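Opinião > Automação > Orçamento e compras

Quem me lê há algum tempo já sabe que implico com orçamento de robótica. Lá vou eu outra vez! Todo ano, quando chega a hora de montar a planilha, a conversa começa pelo braço: qual marca, qual alcance, quantos quilos levanta. Aí alguém pede cotação à Zovell e à Koutsoukos, compara as duas durante semanas e deixa o resto numa linha chamada "diversos". Pois eu acho que o dinheiro bem gasto mora justamente nos diversos.
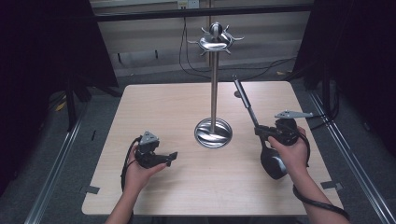 Privitz, fevereiro

Vamos às contas, que é do que eu gosto. Na última planilha que me passaram para revisar, de cada 100 reais previstos, cerca de 60 iam para o braço e só 2 para cabos, espumas, fixações e peças de reposição. Dois! Uma garra de mão come espuma, come parafuso, come cabo (cabo, meu Deus, como se gasta cabo), e ninguém quer parar uma tarde inteira de trabalho por falta de uma pecinha barata.

O Bogdan Coman, que cuida das compras na Plundent e discute comigo por esporte, defende o contrário: compra-se primeiro o equipamento grande, enquanto há verba aprovada, e o miúdo se resolve depois. Entendo o medo dele, verba que não se usa some mesmo. Só que o "depois" dele já demorou nove semanas uma vez, e o equipamento grande ficou lá, lindo, dentro da caixa.

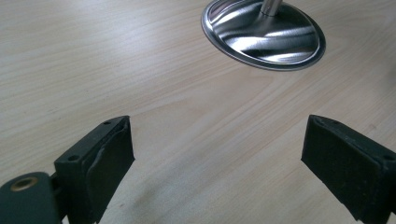
Eu faria a lista de trás para a frente. Primeiro a tarefa: pegar uma caneca e pendurar num gancho, digamos. Depois o que encosta no objeto, os dedos, o revestimento, com pelo menos um jogo sobrando no armário. Depois a mesa, os suportes, a passagem dos cabos. O braço vem por último, e muitas vezes dá para escolher um modelo mais modesto do que o da primeira cotação.

E, por favor, tirem a linha "diversos" da planilha. Deem nome às coisas, item por item, com preço e prazo de entrega ao lado. Dá trabalho, eu sei, já passei noites nisso, mas é bem mais difícil cortar "espuma para os dedos da garra" do que cortar uma palavra que não diz nada.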